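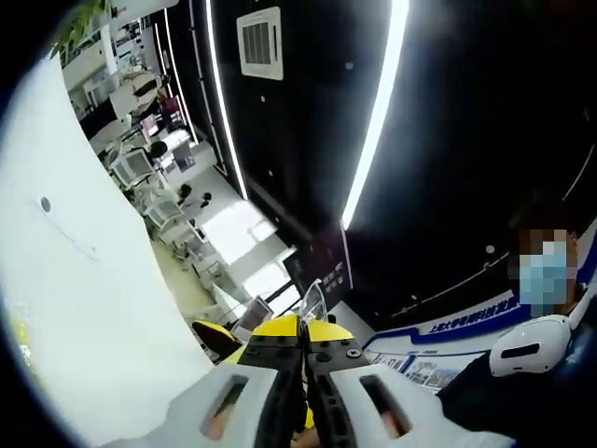 Chapter 7
From Hand Motion to Robot Command

7.1 What this chapter covers

Chapters 5 and 6 treated the controller as a given. A target pose arrived at a fixed rate, and the controller tracked it. This chapter moves one layer up the stack and asks where the target poses come from when the source is a person moving a hand-held gripper with a camera on it.

The recording holds a video stream, a stream of inertial readings, and some measure of how far the fingers are open. It holds no joint angles and no motor currents. Everything the learning software needs has to be worked out from those streams, and most of the work is done before any training starts. We call that body of software the pipeline. It has four stages in the form used here: time alignment, lens correction, pose tracking, and segmentation. A fifth piece, the replay checker, reads the output of the others and decides which episodes are kept.

The examples use the Kimwood logger and the Rorkby planner, the same two packages used in Chapter 6. Readers working with other tools should be able to follow the text without much trouble. File layouts differ, and so do the names of the coordinate frames, but the order of the stages is nearly always the same.

After this chapter you should be able to:
– align a video stream and an inertial stream that were stamped by different clocks
– choose a lens model for a wide circular view and check it near the rim
– detect a lost or drifting track from the data alone
– convert a camera path into a tool path, and a tool path into commands
– write a rejection rule and state what it throws away

You will need the material on rigid transforms from Chapter 2 and the section on filtering from Chapter 4. Section 7.6 uses the planner's reach test, and it can be skipped on a first reading.

7.2 Time comes first

Students tend to begin with the pose tracker, as it is the largest piece of code and produces the most interesting plots. Begin with the clocks. An error in time looks like an error in space as soon as the hand speeds up, and it can't be tuned away downstream.

Each stream carries its own delay. A camera stamps a frame when the exposure starts, when it ends, or when the frame reaches the host, depending on the driver. An inertial unit may stamp a whole batch of readings with the arrival time of the last one. The logger writes down whatever it is given. In the worked data set for this chapter the video runs 44 milliseconds behind the inertial stream. A hand moving at half a meter per second covers 22 millimeters in that time, enough to put a fingertip on the wrong side of a small object.

The usual fix is to estimate the offset from motion. Compute the turning rate from the video, compute it again from the gyroscope, and slide one curve along the other until they agree best. Two conditions have to hold. The motion must contain real rotation about more than one axis, and the offset must stay constant over the recording. The first is met by asking the operator to twist the gripper at the start of each session. The second must be tested: estimate the offset on the first half and on the second half, and compare. If the two values differ by more than one frame period, fit a drift term or discard the recording.

7.3 The lens

A wide lens is chosen so that the fingers, the table, and a good part of the room all land in the same picture. The fingers show the model what the tool is doing. The room gives the tracker something to hold on to. A plain table with few features is poor ground for tracking, and pillars, light strips, shelves, and window frames at a distance make up for it.

The price is distortion. Straight ceiling lights come out as arcs, and the usable picture ends in a dark ring. The pinhole model from Chapter 2 fails well before the rim, and adding more polynomial terms to it gives a fit that is good in the middle and wild at the edge. Use a fisheye model in which the image radius is a smooth function of the angle from the optical axis.

Calibration boards are often held near the center of the view, where it is easy to see them. The residual then reports a small number that says nothing about the outer third. Move the board until it has covered the rim on all sides, and plot the residual against radius. A curve that climbs sharply toward the edge means the fit should be redone with more outer samples, or that the mask should be pulled in.

Two masks are applied before tracking. The first removes the dark ring. The second removes the gripper, which moves with the camera and would otherwise tell the tracker that the world is standing still. People are harder. A person walking through the back of a shared room supplies strong corners that move on their own. Robust matching handles this as long as the fixed features outnumber the moving ones, and it fails without warning when they don't.

7.4 Objects the tracker sees and the policy needs

The object set affects the software more than newcomers expect. Take two yellow sponges in clear plastic, one a rectangular block and the other a round disc, on a white table. The sponges are easy to segment by color. The plastic isn't. It throws crinkled highlights that shift as the camera moves, and a feature matcher will happily treat a highlight as a point on the surface. The loose part of the wrap lies flat beyond the sponge and has almost no color of its own, so a color mask will return the sponge without it. A grasp planned on that mask will have the wrong outline.

There is a second trap in the same setup. If the fingertips are yellow too, a color threshold joins tip and sponge into one region at the moment of contact, which is the moment that matters most. The remedy is to remove the finger region by geometry first, using the known opening width, and to threshold what is left.

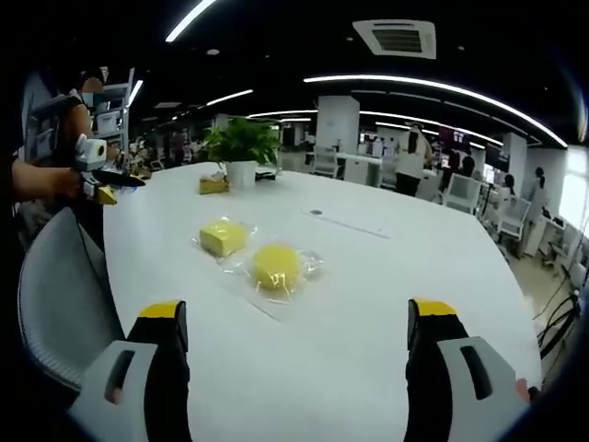

7.5 From camera path to tool path

The tracker returns the pose of the camera. The controller wants the pose of the tool. Between them sits one fixed transform, taken from the drawing of the gripper or measured on the bench. It is small, it is constant, and it is wrong in a surprising share of student projects. The common mistake is to apply it on the left where it belongs on the right. The resulting path looks sensible while the hand is level and bends away as soon as the wrist turns, so always test with a path that includes a large tilt.

Scale needs a similar check. A tracker that fuses inertial data reports meters. A tracker using one camera alone reports some arbitrary unit, which must be fixed by a marker of known size. Record a motion between two stops a known distance apart and compare.

Opening width is read from the picture when the gripper carries no encoder. Near full closure the reading loses its meaning. With the black fingers nearly touching and a yellow block just above them in the picture, one view leaves two readings open: the block is in the grip, or it stands beyond the fingertips on the same line of sight. The segmenter has to label the frame anyway. Ours waits. It looks ahead through the following frames for block motion that matches tool motion, and it writes the label "unresolved" if it finds none. The label passes through to the training set, where the loss on the grasp channel is switched off for those frames.

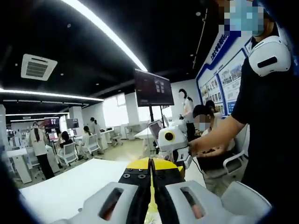 Madhu Kaushik objects that an "unresolved" label hides the problem from the people best placed to fix it. In Kaushik's view the segmenter should reject the whole episode, so that the loss shows up in the rejection count and someone looks at the viewpoint. The argument has weight. We keep the label for one reason, namely that rejecting on uncertainty removes small objects more often than large ones and tilts the data. Exercise 7.9 asks you to measure that tilt.

7.6 Checking by replay

The worked data set contains 398 episodes. Each passes through the replay checker, which feeds the tool path to the Rorkby planner and asks whether the target arm could have followed it. An episode fails if any pose is out of reach, if a joint would exceed its speed limit, or if the arm would hit the table model. A human wrist is fast, and speed is the usual cause of failure.

Slowing a failed episode down is tempting. It is acceptable for free motion and risky near contact, where the behavior of the object may depend on speed. The checker therefore stretches time only in stretches labeled as free, then tests again. Whatever still fails is written to a reject file with the first failing frame and the name of the test. Keep that file with the data set. Section 7.7 reads it line by line, starting with the speed failures.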